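28 April 2021

Kulard bench, morning. The checked tablecloth is back on after its wipe-down, and it crinkles every time anyone so much as thinks near it. Bjartur Snorradóttir calls it cheerful. I have asked her to say so again in July, when the plastic starts sticking to our forearms.

Clearing trial 9 went slower than trial 3. Total for the table was 727 seconds, and I'd blame the cloth if I hadn't spent a good part of it debating whether peel counts as food or rubbish. (Rubbish. Entered in the Wondow sheet as such, row 1,322.)

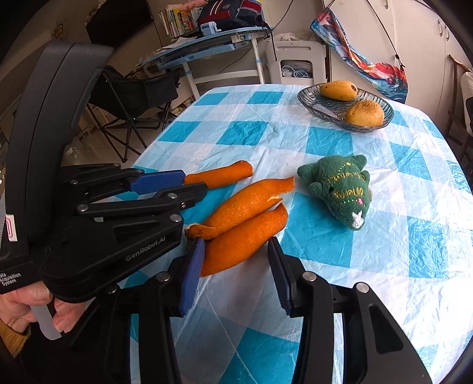

Peel still needs a proper rule for where it goes. Bjartur wants it in the dish, on the grounds that a dish is for putting things in. I want it in the bin, on the grounds that I wash the dishes. With three pieces on the cloth and the ribbed glass dish sitting right there, I can see how a person drifts to her side. The rolled-up strip is the one I'd do last, as anything tube-shaped on slick plastic has its own plans.

The green plush toy is not rubbish, whatever the Ketilsson checklist implies. It goes to the shelf.

To do: ask Wadik for a heavier tablecloth. Eat fewer oranges.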